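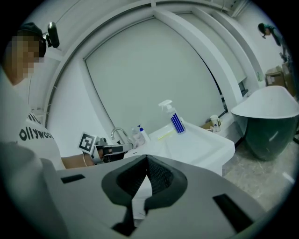 Flerel Pull-Down Kitchen Faucet

Single handle, high arc, one-hole or three-hole installation

The Flerel is a pull-down kitchen faucet for sinks with one to three mounting holes. It is made by Murnstead and comes in brushed steel, matte black and polished chrome. The finish covers the spout, handle, spray head and base plate. The hose is gray in all three versions.

The spray head has two settings, stream and wide spray. A button on the back of the head switches between them, and the faucet goes back to stream when the water is shut off. The head is held in place by a magnet in the end of the spout. There is no clip to wear out.

The handle can be mounted on the right or the left. It moves forward for hot water and back for cold, so it does not need clearance behind it and can be used with a low window sill or a tiled ledge.

What is in the box

Faucet body with hose attached
Spray head
Base plate and gasket for three-hole sinks
Hose weight
Mounting nut and plastic wrench
Two supply lines, 36 inches, with 3/8-inch compression ends
Spare aerator screen
Printed instructions

Shutoff valves, plumber's putty and a drain are not included. Putty is not needed if the gasket is used. Do not use putty on natural stone.

Dimensions

Spout reach: 10 inches
Clearance from deck to spray head: 8 1/2 inches
Maximum deck thickness: 2 inches
Hole size: 1 3/8 inches
Base plate length: 11 inches

Measure from the center of the hole to the middle of the bowl before ordering. On a double sink, the spout should reach both bowls when turned. The spout turns a full circle unless the stop ring is fitted. The ring is taped inside the lid of the box and is easy to miss.

Installation

Turn off both shutoff valves and open the old faucet to drain the lines. Clean the deck where the old base sat. Feed the supply lines and hose through the hole, tighten the mounting nut by hand, check that the spout is straight, then finish with the wrench. Clip the weight to the hose at the white mark. Run the water for a minute with the spray head removed before first use.

If the spray head does not return all the way, the weight is usually catching on a shutoff valve. Move it up the hose a little and try again.

Care

Wipe with a soft cloth and mild dish soap. Do not use bleach, scouring powder or vinegar on the matte black finish. Mineral buildup on the nozzles can be rubbed off with a thumb. In hard water areas, rinse the aerator screen every few months.

Customer comments

"Replaced a Mundier that dripped at the base. Same hole, same supply valves. The hose is quieter than the old one." Bianca Avram

"Good reach. I would have liked a longer hose for filling a bucket on the floor." Brahim Hamdy

Parts and returns

Cartridges, hoses and spray heads are sold separately and fit all Flerel kitchen models. Have the model number ready when ordering. It is printed on a tag on the cold supply line. Unused faucets may be returned in the original box with all parts. For parts questions, ask for Leonor Loureiro at the service counter.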